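About Us

Print | E-mail

By Archie Moncrieff, updated August

G'day, and thanks for wandering over to the page most people skip! I'm Archie, I started Brivden with Thiện Thân out of a rented unit behind a tyre place in Carnegie, and between us we've spent an embarrassing share of our working lives arguing about how robots ought to be programmed, tested and signed off. Brivden is what came of the arguing. We write the working rules that sit between the big safety standards and the person at the keyboard, and we help small manufacturers and training colleges put them to use.

If you've ever read a robot safety standard cover to cover you'll know it's very good on what has to be true at the end and a bit quiet on what you do at ten past nine with a cuppa going cold and a new gripper program to try. That gap is where we live. Our house rules are called Clasis (Thiện's name for them, he's never explained it and I've stopped asking) and the current edition has 148 of them. It started as two pages taped to a cupboard door.

The rule we get the most grumbling about is the simulation one. Under Clasis, no grasping routine goes anywhere near real hardware until it's been run in a simulator, and the person who wrote it isn't the person who passes it. We ask for the simulated camera view to be checked as well as the outside view of the cell, because a move that looks lovely from across the virtual room can be a shocker from the wrist. 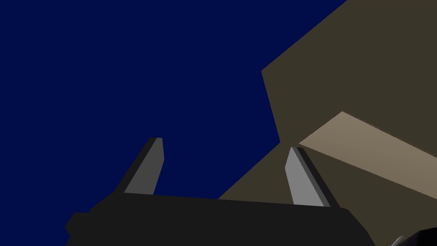 We also want the failures kept. People love to delete a bad run, I did it for years, and then you've got a folder full of triumphs and no idea where the edges are. Our test library has 1014 logged runs in it at the moment and nearly 3 in every 10 are flops of one kind or another. Those are the ones we teach from. Every run gets a plain-words note: what the routine was meant to do, what was changed since last time, who checked it. If the note says "tweaked a few things" it comes straight back to you, and yes, that's happened to me (thanks, Thiện).

A few other things we're stubborn about. Speed limits are set per task and written down before testing starts. A change to the gripper, even a fingertip swap, means the routine goes back to the simulator. Anybody on the floor can call a stop, apprentices included, and they don't have to justify it on the spot. And a pass in simulation is permission to try the thing slowly behind a guard. It's not a certificate, so please don't frame it!

These days most clients meet us through Prosari, our short course for technicians and teachers. It runs in small groups, there's a fair bit of homework, and you'll leave with a draft rule book for your own workshop that you've had to defend in front of the rest of the class. Thiện runs the practical half and I do the paperwork half, which I promise is livelier than it sounds.

We don't sell robots and we don't take commissions from anyone who does. If you'd like a copy of Clasis, or you reckon one of the rules is rubbish, get in touch through the contact page. Rule changes go into the next edition with the name of whoever talked us into them, and we're usually at our desks by half past eight.

Print | E-mail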